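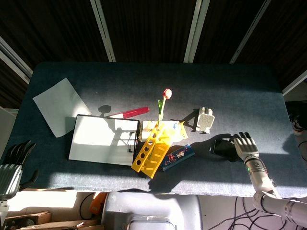
Table with felt cover, seen from the head camera, in strong sun. Right hand on the phone, left hand at the table edge.

Flirkeo head camera exposure comparison

This folder holds the recordings and notes from our comparison of exposure controllers for the head camera of the two-arm robot at Flemstead. The question was simple: which controller lets the hands find objects on the table when direct sun comes in? In our older recordings the curtains were always closed, and the policies trained on them became poor as soon as the curtains were opened.

What was compared

We tested 4 controller settings, with the same lens and the same position of the head:

fixed: shutter and gain set by hand, never changed during an episode
auto_full: automatic exposure measured on the whole image
auto_center: automatic exposure measured on the middle of the table
auto_hands: automatic exposure measured near the two hands

The data set has 1013 episodes. Each episode is one attempt to touch, pick or move a single object. The sun patch was not controlled. It goes slowly over the felt during the session, so two episodes with the same object can have very different light.

Objects

The objects were chosen by Daiane Godoy to be difficult in sunlight. The white drawing board is easily overexposed, and the black phone loses its edges on the dark felt. The tulip standing in the yellow rack is thin and throws a long shadow, and in early tests the detector often put its box on the shadow of the flower. The red marker is the easy case and we kept it as a reference.

Files

episodes/ one directory per episode, with video, joint states and the controller log
labels.csv episode name, setting, object, result
calib/ head camera calibration, made before the first session
notes.txt comments of the operators, in English and Portuguese

Results are written as ok, miss or stop. We use "stop" when the operator ended the episode for safety, and these should be left out when you compute a success rate.

Known problems

In 5 episodes the controller log starts after the video. They are marked late_log in labels.csv.
With auto_hands the image can pulse when a hand moves from shadow into sun. We did not filter this.
The wrist cameras were switched off, so this data says nothing about them.

Contact

Recording: Natanael Dantas and Daiane Godoy. Labels: Gaurav Yadav. Please send corrections to Gaurav with the episode name.

Last change: 01/08/2019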